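Home | Units | Handouts | Timetable | Contact
Print this page | E-mail this page

Workshop Practice, Handout 4: Sorting small parts by colour and kind
Notes by Bereket Assefa

Welcome back, everyone! This week is my favourite topic in the whole unit, and I know how that sounds for a class on bins and trays. Read these notes before Tuesday and bring a pencil.

Start with a clear table, a sheet of brown paper and a blue tray in the middle. The bins go out to the sides, within easy reach.

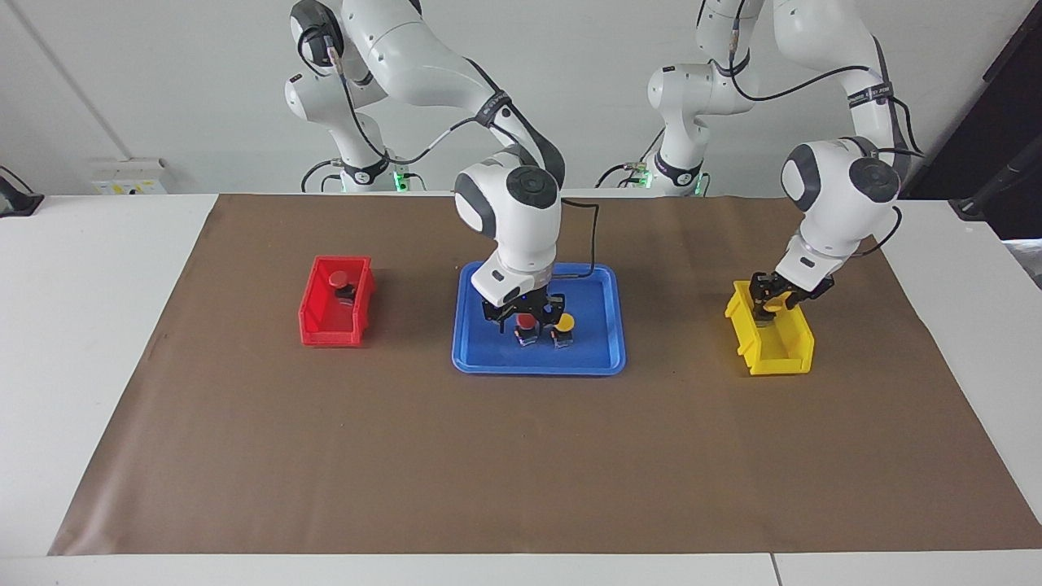 Push buttons in the blue tray, one red cap and one yellow.
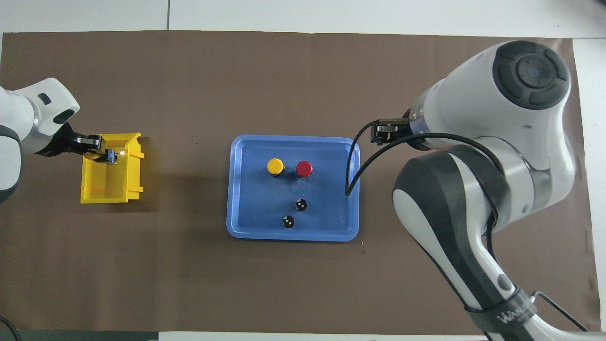 Should I sort by colour first, or by kind?

Sort by whichever one decides where the part ends up. If your storage drawers are labelled by colour, go by colour and leave kind for a second pass. If they're labelled by kind (buttons in one drawer, knobs in another), do it the other way round. Trying to do both at once is where most mix-ups come from, especially late in the afternoon.

Why a tray at all?

Small round parts roll, and they love the floor. A raised rim stops them, and it gives you a fixed spot to look at while your hands are busy. I also like a plain paper cover under everything -- it's cheap, it softens the noise, and you can write your bin names straight onto it. Fold it up at the end and tip the crumbs into the rubbish.

Choosing bins

Open-fronted stacking bins are lovely for this kind of job because you can see what's in them from your stool. The Devwood catalogue has a decent range if you're buying for home. Match the bin colour to the part colour if you can. If you can't, use a big label, and put it on the front lip where your hand goes in.

Black parts always start an argument! They have no colour bin of their own in most sets, so decide before you begin. In our class they get sorted by the marking on the cap, and anything unmarked goes to Fasil Mamo's bench for checking.

The method

Spread the mixed parts out so none are touching. Pick the easiest group first -- usually the brightest caps -- and clear all of it before you look at the next. Stand button parts upright when you can, cap to the ceiling, so the colour faces you. Set each one down in the bin. Please don't toss them, as the caps do come off.

When the tray is bare, check each bin once with fresh eyes. Swap with your neighbour for this step if they're willing. You'll be amazed at what a second person spots.

Practice for Tuesday

Each pair gets a Hailu mixed bag of 24 parts. Do 3 rounds: one by colour, one by kind, and one in the order your partner calls out. Write down your time and your mistakes for each round. Last term nearly everyone was slower on the third, and much more careful too, so I'm very curious to see how your group goes.

Spare bags are in the Gotari cupboard beside the sink. Return them full, please, with the count written on the tag.

This site uses cookies to remember your settings. Accept | Find out more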